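### 4.2 Bag Station at the Open Day

The second deployment took place during the Anport open day, where the two-arm platform ran in a carpeted area next to a white wall. Visitors stood behind a taped line and could ask the operator to repeat a trial. The task was to pick up a plastic bag and hang it by its handle on a wall hook. Over the day the system logged 151 trials, of which 115 ended with the bag on the hook.

Thin black bags were kept on purpose. They are shiny and crumple easily, and the depth sensor returns few valid points on their surface. The handle loop was the only grasp target that the planner accepted for hanging. Figure 2 shows the station with one bag on the hook and another held in the right gripper.

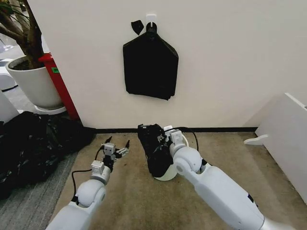
**Figure 2.** Bag station, robot viewpoint. The left gripper is open and empty; more bags lie in a pile on the floor.

### 4.3 Failure Cases

Failed trials were labeled by two of the authors (Riquelme and Palma) from the recorded video. Most were handle errors: the gripper closed on the body of the bag and the loop could not be opened in front of the hook. A smaller group came from the wall hook itself, whose white color gave low contrast against the wall. Trials stopped at a visitor's request were not logged and do not enter the total in Section 4.2.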